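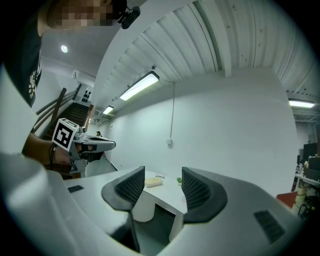

Fig. 6. Black t-shirt with a white print on the chest.

Section 3: Setting up the Pluva for dark and printed loads

I'm assuming you've been through Section 2 and the machine is level, the hoses are on and the transit bolts are out. If you skipped the bolts, go back and pull them now, please. I ran mine for one spin with them in and I still hear about it from downstairs.

Dark shirts with a light print are what I wash most, so this is the program I've fussed over the longest. The factory Darks setting is okay, but it spins too hard for my taste and it leaves lint.

1. Turn the dial to Custom and hold Start until the display blinks. It takes a few seconds and feels longer.

2. Set the temperature to Cold. The display shows a snowflake, or on the older panels just a C.

3. Press Spin until you land on Low. If you see a dash, you've gone one past it and picked No Spin — keep pressing and it comes back around.

4. Turn Extra Rinse on. The little light next to it is very dim on my unit, so cup your hand over it if the room is bright.

5. Press and hold Save until it beeps twice. One beep means it only saved for this load.

6. Run it once with nothing in the drum. You're checking the hoses at low pressure, and any leftover factory grease gets flushed out too.

Note: if the power goes out during step 5 the slot gets wiped and you start over from step 1. The other slots are fine.

Loading
Turn everything inside out, prints especially. I stop at 12 shirts even though the drum looks like it could take plenty more. Zip up any hoodies first or the zipper teeth will scrape whatever they tumble against.

Detergent goes in the left compartment, liquid only, up to the lower line. I use the plain Sangkhawat one. Leave the softener compartment empty for this program (I find softener makes prints tacky, and it gums up the drawer).

CAUTION: Don't open the drawer while the machine is filling. It will spit at you, and the outlet is right there behind it.

If you have the Inex inlet filter
It screws on between the tap and the cold hose, arrow pointing toward the machine. Hand tight, then a quarter turn with pliers. The cartridge is good for some 4000 gallons, so I write the month on it with a marker when I put in a new one. Mine says September.

Drying
Hang printed shirts inside out, by the hem. If you really must use a dryer, use the lowest heat and take them out a little damp. Never iron straight onto a print. Flip the shirt or put a dish towel over it.

For the lint trap and the drain pump, see Section 6.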